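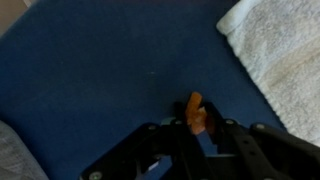 A folded white towel on a dark blue surface.

Trotton and Drilton extend youth exchange

The twin towns of Trotton and Drilton have agreed to keep their youth exchange going for another three years. Delegations from both towns signed the new agreement in June, after two days of talks hosted by the Trotton Friendship Association.

The program began in 2000 with a single school group. To date, 569 young people have taken part, most of them between 15 and 19. Each summer 50 places are offered, split evenly between the two towns. Participants stay with host families and attend language classes in the mornings.

Under the new terms, students from Dutis may apply for the first time. Their places will come out of the Drilton share until a separate arrangement is signed. The travel grant stays at 1000 per group, paid in two parts.

The delegations also agreed to hold a joint choir concert next spring and to restart the exchange of school magazines, which stopped when postage went up.

Application forms are at the association office. Host families should register by the end of the month.

Comments (3)

marla_t: My son went two years ago and still writes to his host family. Glad it's staying.

Old Bridge Rd: Does the grant cover the train to the airport?

pkd: Good to see Dutis included. We asked for this a long time ago.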